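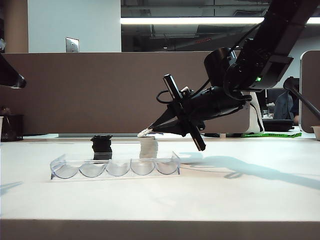 Who Packs the Tray? Robot Arms and Hand Work at Drerkance

Project report, Work and Technology module, Trevard College
Submitted Fri 19 October

Summary

Drerkance sells tabletop game supplies and packs most of them by hand. In January the company began trying out robot arms on one small part of the packing: moving stacks of black and white playing pieces in and out of a clear plastic tray with five curved troughs. The project is called Juvitz inside the company, and no one I asked could tell me what Juvitz means. I spent 19 working days at the packing benches and the robot tables, talked to 18 employees, and read a shift log that was clearly never meant to be read. My question was what happens to a job when a machine takes over the part that everyone assumed was the job.

The short answer is that the packers who moved to the project now do less packing and a great deal more looking after. Whether they got a better job out of it depends on which of them you ask, and on whether you ask before or after lunch.

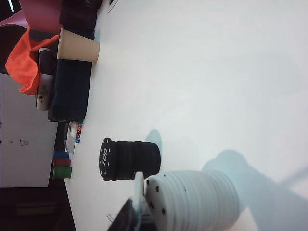
Philippa Oyelund
Third-year student, Work and Technology
Placement report, Drerkance packing department

1. The work before

Packing a tray by hand is quick and dull. You pick up a stack, square it between your palms, lay it in a trough, and go on to the next trough. Experienced packers do this while discussing television. They feel a short stack without counting it, which new hires find unnerving and supervisors find very convenient, as it has never appeared in anyone's job description or pay.

That last point matters more than I expected. When the company wrote down the steps of packing so that the arms could be set up to do them, the list was five lines long. Squaring the stack was missing. So was noticing a chipped edge, and so was turning a tray around when it arrived the wrong way. The packers were shown the list and one of them asked who had written it, in the tone you would use about a smell.

2. The work now

The robot tables are in an office area with fabric partitions, well away from the packing floor. The arms are black, with grippers at the end, and they work over plain white tabletops within sight of people at ordinary desks. Each stack has to be approached, closed on, and lifted without the pieces fanning out. The stretch that takes the operators' attention is the last inch or so, when the finger comes up against the side of the stack. A stack lying on its side is a different problem from a stack standing up, and the two are practiced separately.

The operators' day goes like this. Set out the tray and the stacks. Start the run. Watch. Mark the run as good or bad. Put everything back where it was. Start the run. An operator who had packed by hand for years told me she used to fill trays and now she empties them so that something else can have a turn.

By the end of my placement the log held 1,702 runs. I had planned to sort them into neat categories, but the comments column made this hard. "Good" appears often. So does "good ish." One entry reads "no" and another, same shift, reads "no but politely." I have left these out of the analysis with some regret.

3. What the employees said

Pay and hours. Operators are on the same pay as packers. Several thought this was wrong, some in each direction. The packers who stayed on the floor pointed out that operators sit down. The operators pointed out that they are now expected to write things in a log. Management's view was that the question would be looked at once the project was finished, and I could not find out what finished would look like.

Tiredness. Hand packers described sore wrists and sore feet. Operators described sore eyes and a kind of boredom that is harder to chat through, because you have to be watching at the moment when something slips. The television conversations have mostly stopped. I was surprised how often this came up, and I think it is a real cost that a time study would miss completely.

Skill. Here opinions split by age, though my group is too small to lean on. Younger employees tended to say they had learned something they could put on an application. Older ones said their knowledge was being used up. A packer can tell you why a stack will slide before it slides, and the project runs on exactly that, but it goes in as a casual remark across the table and comes out as a setting.

Status. Operators get invited to meetings. I was told this under "advantages" by four people and under "disadvantages" by six.

4. Discussion

Much of the reading for this module treats automation as replacement: a task goes to a machine and a worker goes somewhere else. At Drerkance, during the weeks I was there, no one had gone anywhere except the far side of the building. What changed was which parts of the work could be seen. Lifting and placing used to be the visible part, and the judgment rode along for free. With the arm doing the lifting, the judgment is nearly all that is left for the person, and the company has had to notice it. It has not yet had to pay for it.

Nasution, the other site in the company, has asked for the same tables. The employees there have been told that it will make their work more interesting. I would suggest letting them talk to the operators first.

5. Limits of this report

I saw one project at one company over a short period. I was also put to work resetting trays on slow afternoons, so I am not a neutral observer, and a handful of the entries marked "good" are mine. The interviews were held on breaks and some are brief. The word limit was 3,000 and I have come in well under it, which I am told will not count against me.

6. Recommendations

Put squaring, checking and resetting into the job description, for packers as well as operators.
Rotate operators back to the floor for part of each week if they want it. Most said they did.
Decide the pay question before the tables go to Nasution.
Keep the comments column.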